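Search this site
Type and press enter

Small cloths, December

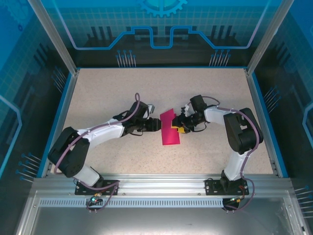 The pink one, held up by two sides.

Started on the cloth drawer after breakfast and did not finish until past lunch. It is the second drawer down, the one that sticks. I took everything out and put it on the bed in one heap, then went through the heap a piece at a time.

The method is the same as last year. Hold each cloth up by its two side edges, let it hang, look at it against the window. Thin spots show up right away that way. If it passes, it gets folded in half, then in half again, and goes on the left. If it doesn't, it goes on the right and becomes a rag.

Fiorella called while I was doing the dish towels and I put her on speaker. She folds hers in thirds and stands them on end in a box. I tried it with four of the checked ones and they fell over, so I went back to halves. She says the drawer is too deep. She may be right. She is coming up to Mellham after New Year and can look at it herself.

I kept the bright pink ones. They are small, too small for drying a plate properly, but good for glasses and for wiping down the faucet. The color is loud. Coralie bought the first set and I complained about it at the time, and now they are the ones I reach for, mostly for the reason that I can find them.

The linen ones from Natalina I washed again before putting away – 20 minutes on the short cycle, no softener. Softener ruins them for glass. They came out stiff and I ironed two and left the others. I don't think ironing a dish towel is worth the electricity but the two do look nice.

Rags: 3 bags. One goes to the garage, one under the sink, and the last one Rosalba wants for her painting class. I cut the hems off hers, as she asked. The hems went in the trash, though I stood there for a while thinking of a use for them. Tying up tomatoes, maybe. I fished a few back out.

Wiped the drawer with vinegar and water and left it open to air. Rubbed a candle stub on the runners. It still sticks, but less. Found a receipt at the back, a button, and the measuring tape I replaced in the spring.

Back in by four o'clock. Order from the front: pink cloths, checked towels, linen, then the big ones for bread at the back. I put a strip of card between the linen and the rest so they don't slide into each other.

Did not get to the tablecloths. They are in the hall closet and there is a stain on the long one that I keep putting off. Enikő swears by dish soap and cold water left overnight. I will try that tomorrow, if I can clear the tub.

Soup for supper, from the freezer. Bed early.

Comments

Enikő Lengyel
Cold water, yes, and don't rub it. Just press. If it's wine you may need two nights.

Rosalba Sorrentino
Thank you for the rags! I can pick them up any afternoon.

Coralie Cartwright
I remember the complaining. There is another set of the pink ones here if you want them.

This site uses cookies to remember your settings. Accept | Read more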